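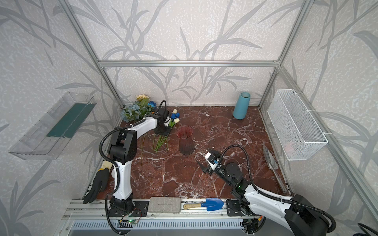

Artificial blooms, loose green stems and two vases, one red glass and one teal, on a red-brown marble-patterned surface.

Last updated: July 18, 2018
Reading time: 4 minutes
Print this page | E-mail this page

LOKSTEAD ISSUES REVISED SPECIFICATION FOR WARILENT ARTIFICIAL FLOWER RANGE

Single stems, vases and surface coverings brought under one catalogue

Lokstead, the Haworth supplier of artificial flowers and display goods, has issued a revised specification for its Warilent range. The new document replaces the separate lists for stems, vases and coverings. Trade orders placed from August will be accepted against the new catalogue numbers only.

The range comprises 87 lines. Artificial flowers are divided into large heads, clustered heads and buds. Sunflower types are classed as large heads. Hydrangeas and roses are listed as clustered heads and can be ordered with or without leaves. Tulips are supplied as closed buds on a single stem, and the colour list for tulips now includes a cream-yellow and a deep blue. Pale blue has been retained for both hydrangea and rose.

Green stems without heads are sold in bundles under their own catalogue number. They are intended as filling material at the base of an arrangement and may be cut to length. Standard stem length across the range is 50 cm. Stems contain a wire core and should be cut with side cutters; scissors will deform the outer sleeve. A cut end should be bent back on itself before it is placed in a glass vase, to avoid scratching the inner wall.

Vases

The vase section has been reorganised by opening diameter. Previous editions listed vases by height, and customers reported difficulty in matching a vase to the number of stems ordered. Each entry now gives opening diameter, base diameter, height and empty weight, followed by the recommended number of standard stems.

Two finishes account for most entries, translucent glass and matte. Tapered shapes are available in both. Flared rims hold stems at a wider angle and usually need more filling material near the neck. Straight-sided and slightly tapered cylinders hold stems closer to vertical and are the recommended choice for tulips. Tall arrangements with a large head at the top require a weighted base, and the catalogue gives the weight needed in each case.

"Most returns we handle come down to a vase opening that is too wide for the stems," said Jordan Hulme, range manager at Lokstead. "The arrangement leans, the customer adds more stems, and the top becomes too heavy. We have put the opening measurement first in the table so that it is checked first."

Surfaces and wall coverings

The specification includes table and wall coverings for the first time. Table coverings are listed under Urmont, Lokstead's name for its printed stone patterns. Red-brown marble patterns with pale veining are grouped separately from greys and whites. Wall coverings include branch and leaf silhouettes in grey on off-white grounds.

Customers fitting out a display are advised to choose the table covering before the flowers. Strong veining reduces the visibility of thin green stems laid flat on the surface, and yellow and pale blue heads are recommended where the ground is dark. Patterned wallpaper should be hung so that the densest part of the print does not fall directly behind the tallest bloom.

Care and storage

Artificial flowers should be dusted with a soft dry brush, working from the top of the head downwards. Pale heads may be wiped with a damp cloth and left upright until dry. Solvents and furniture polish must not be used. Stems should be stored flat, with leaves folded towards the head, and with no more than 6 bundles to a carton. Glass vases are packed individually and must not be stacked.

Continued and withdrawn lines

Existing stock under the old numbers remains on sale until exhausted. The withdrawn lines are all short-stemmed roses and have no direct replacement. A cross-reference table of old and new numbers is printed inside the back cover of the catalogue. Samples of table and wall coverings are supplied in sets of 4 and are charged at cost, with the charge credited against a first order.

Printed copies of the catalogue are sent to trade account holders with their next delivery. Further copies can be requested from the Haworth sales office.

Press contact: Jordan Hulme, Lokstead, Haworth

ENDS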